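Notes from looking after one gripper

Monday, January 16, 2023

I have been told so many times that the new generation of robot arms look after themselves that I've started keeping a note of every time I look after ours. The note is getting long.

We have a small arm on a bench at Pendton. It picks things up and puts them down in another place, which is as much as most of them do, whatever the brochure says. The arm itself has been fine. It's the hand that takes up my time: two flat black fingers, a bracket each, a handful of bolts, and a wrist camera that looks down between them. Risivance sold us the arm and the mounting kit, and Jotar supplied the software that is meant to tell us when anything needs attention. In the time we've had it, the software has asked for attention twice. One of those was a licence reminder.

The trouble I wanted to write about began before Christmas, when the left finger started arriving late. Only by a hair. You wouldn't see it if you stood there with a cup of tea, and I know this because I did stand there with a cup of tea. But parts were being nudged sideways as the fingers closed, and then they'd sit slightly skewed in the tray, and then somebody would straighten them by hand and not mention it. I wonder how many "automated" cells are kept going by people straightening things by hand and not mentioning it. Quite a few, I'd guess.

The official procedure for this is to run the self-calibration. You press the button, the fingers open and close, a bar fills up and you get a green tick. I ran it and got my tick, and the left finger was still late. I ran it again on the grounds that I had paid for it. Tick. Still late. As far as I can tell the routine checks that the motor got to where the motor thinks it should be, and asks nothing at all about what is bolted on the end.

So I did it the old way. Power off at the wall, and I do mean the wall, as I don't trust the soft stop when my own fingers are in there. Then a hex key on each of the bracket bolts in turn, feeling for any that moved. Two did. Both were on the left bracket, and both took a good part of a turn before they bit. I backed them out, cleaned the threads, put on a small dab of thread lock and did them up evenly, a bit on one and then a bit on the other, so the bracket didn't pull over to one side. I left it 12 hours before putting any load on it. The sheet says less. I've read a lot of sheets.

Hermine Riedl, who set up the cell with me and has more patience with suppliers than I have, rang the help line while I was doing this. They asked whether we had run the self-calibration. She said yes. They asked if we could run it once more while they were on the phone. I'll leave that there.

With the bolts done, there was the camera to check. It only has one job as far as I'm concerned, which is to look straight down and see the work and both fingers at once. If the bracket has been creeping, you can't assume the view you had in the summer is the view you have now. My check is very dull. I clear the bench, bring the arm down over it with the fingers open, and look at a still.

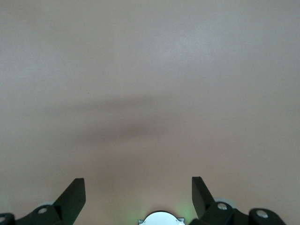 Checking a camera over a blank bench shows you the things that a tray full of parts would hide, and the first one I always look for is the finger tips. They should come up to the same height on both sides and lean in by the same amount, and after the bolts were tightened they did, near enough that I stopped fiddling. The second is the arm's own shadow. There's a soft grey smear of it right across the bench, darkest a little left of the middle, and anyone who tells you that their vision system "handles lighting" should be asked what it makes of that. Ours once took the shadow for a part and tried to pick it up. Then there's the dot, a tiny dark speck up and left of the shadow. I can't tell from a still if it's on the bench or on the lens. So I wipe the bench, take another, wipe the lens, take another, and write down which one shifted it.

I do the lens with a dry cloth and nothing else. A chap called in to quote for a service contract suggested a spray, and I've since found out what that spray does to coatings, so he didn't get the contract.

After that it was five slow closes on a scrap block, watching from the side, then five at working speed. Both fingers touched together each time. The tray came out straight and went on coming out straight for the rest of the week, which I will take, though I'm not going to call it fixed until it has run to April without anyone sneaking a hand in.

Somebody is bound to bring up Abdel Rahman, the add-on package that promises to spot loose fixings from the motor current. Hermine has asked for a trial. I've said I'd be happy to see it, on condition that I get to slacken one bolt beforehand and don't say which. We're still waiting to hear back about that.

In the meantime the hex key lives on a hook by the bench, and there's a sheet of paper next to it with a column for the date and a column for which bolt. If you borrow the key, please put it back on the hook. The spare is the wrong size.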